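Household chores workstream, progress note for October
Prepared for the Pundance programme office

Sorry this is coming in late in the day, wanted to get the last batch of runs in first. Shorter than the last one. Budget sheet goes separately.

Where we are

Question you're paying us to answer is still the same one: can a machine do ordinary house and shop jobs to a standard a normal person would put up with. Answer at the moment: some of them, slowly, with someone standing by. Better than in spring. Not there yet.

2,151 attempts logged since the last report. All on the drive, with video, notes still patchy for the early ones because we changed the form halfway through. Will tidy.

Four chores on the list this period:

Unpacking shopping. Putting things away in a box. Folding towels. Wiping down a counter.

Unpacking shopping

Going well for tins, jars, anything stiff. Going badly for bags. A bag with handles up is fine, a bag that has slumped over is a lottery. The software picks a grasp on the top layer and gets the plastic and nothing else. We've had one good fortnight with the new grasp settings and one bad one, so I'm not going to quote a rate until it settles.

Eggs: tried, stopped. Will come back to it when the force limits are better. Bring own eggs.

Folding towels

Small towels fine. Bath towels no. It can find two corners maybe half the time, then loses one while lifting. Hoekstra sent over revised cloth tracking code, which helps with finding the edge but is slow, you can make a cup of tea while it thinks. They say a faster build is on its way. No date.

Question for you: is a folded bath towel really a must-have for the demo? If it can be dropped we'd save a lot of evenings. Would like an answer on this one before we plan the next block.

Wiping down

Best result of the lot. Crumbs, yes. Spills, yes if they're water. Anything sticky, it goes over it once and considers the job done. We need some way of checking afterwards and there is no plan for that in the current budget. Could be a cheap fix, could be a month. Don't know.

Shop-floor side

Brurka let us have a back aisle before opening, 6 till 8 in the morning. Job was facing up shelves, i.e. pulling stock to the front and turning labels outward. Pulling forward works. Turning labels mostly doesn't, it over-rotates and then corrects and over-rotates again. Staff there were patient. Their shift lead timed a person doing one bay against us and I'd rather not put the numbers in writing, but a person is still a great deal quicker.

Useful comment from the same people: they don't care much about speed if it can be left alone overnight. They care if it drops things. So we've moved dropping up the list and speed down. Hope that's OK with you, it does change the wording of milestone 4.

Connectivity

Lost most of a week to this. The remote operator link kept dropping at the Brurka site. We're on a Telia line in the lab and had set everything up assuming the same in the shop, my mistake, should have checked. Now logging locally and uploading after. Means no live supervision from the lab on shop days, so someone has to travel. Extra travel is in the budget sheet under Other.

Kit

One wrist cable replaced. Fingertips wearing faster than expected, have ordered 4 spare sets. Left hand recalibrated twice. Head camera OK after the firmware update, was drifting before.

Would like to buy more household stuff. People keep bringing things from their own kitchens and then wanting them back. Asking for some 400 euros for this, can go under consumables, receipts will be kept.

Problems, honest list

Clear packaging is the big one. Depth goes all over the place with it.
Soft things that change shape when picked up.
Cables getting in the way during long reaches.
Restarting after a fault still needs a person at the machine.
Annotation is behind. We have more footage than hours to label it.

What we'd like to do next

Finish the box work (see below), then mixed shopping on to a shelf. Park towels unless told otherwise. Second visit to the Brurka aisle once the label turning is less embarassing. Write up the wiping results properly, there's enough for a short paper I think.

Need from you: yes or no on the bath towel, yes or no on the consumables, and a view on milestone 4 wording. Everything else can wait for the call.

Putting things away in a box

Most of our hours went on this one and it's the nearest to being useful. Reaching over the side and getting the hand down into an open carton is the hard bit, flaps are a nuisance and the fingers come in at an angle. We work on a soft cloth and keep the table mixed on purpose, so a pack of paper towel rolls, a crumpled clear bag, a small yellow box, a flat green packet and an artificial tulip all out together with the carton in the middle. Big stiff things are easier to grasp but then they don't always fit. The tulip is the awkward one, long stem, heavy end and light end, and it catches on the flaps going in. Small things are OK going in and a pain coming out agian. Next step is closing the flaps after, which we haven't started. 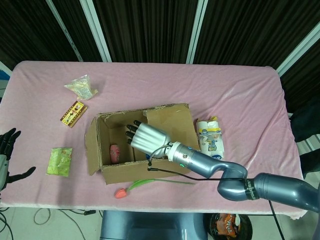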